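Caring for a wooden table: speaker notes
Fanovley Home Fair, July 2023

Opening
Thank people for coming. Say who I am: I run the refinishing side of Sasness, a small furniture shop. The talk takes 20 minutes, with questions after.

Ask who has a wooden table at home that they eat or work on. Most hands go up. Ask who knows what finish is on it. Fewer hands. Start there.

Know your finish
Oil, wax, varnish or lacquer. Most care mistakes come from treating one like another.
Test: put a drop of water on the underside and wait 15 minutes. A dark mark means oil, wax or bare wood. If the water just sits there, the table is probably varnished or lacquered.
Mention the Bozkurt job. The owner had been putting oil on lacquer for years and it never soaked in. We took off a sticky gray layer before we could do anything else.
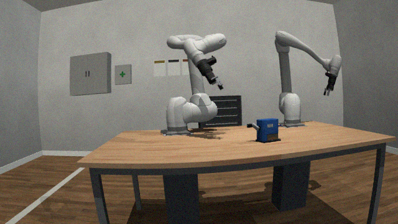

Daily care
Dry cloth for dust. Damp cloth for food, then dry it right away.
No all-purpose spray. No steam.
Wipe along the grain. Grit dragged across it leaves scratches that show in side light.
Hold up the two test boards here and pass them around.

Heat and dry air
In January we get calls about cracks. The heat is on and the air in the house is dry. Keep the table 4 feet from a radiator if the room allows. Almost 80 percent of the cracked tops we saw last winter were closer than that.
Leave the screws under the top alone. The slotted holes let the wood move.

Sanding
Only for oil finishes, or if you plan to refinish the whole top. Start with 80 grit only for deep damage. Go with the grain and stop to check often. On a top made of narrow strips, follow the strips.
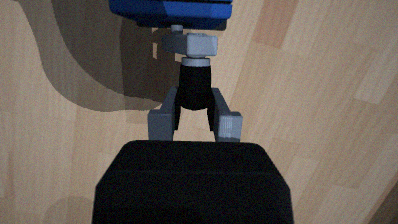
Can I sand out just one scratch?
On an oiled top you can, if you blend the sanding well past the scratch and oil the whole surface again. On varnish the patch will show.

Close
Handouts are by the door. The Fendow weekend class covers oiling, and the sign-up sheet is next to them. Collect the test boards before people leave.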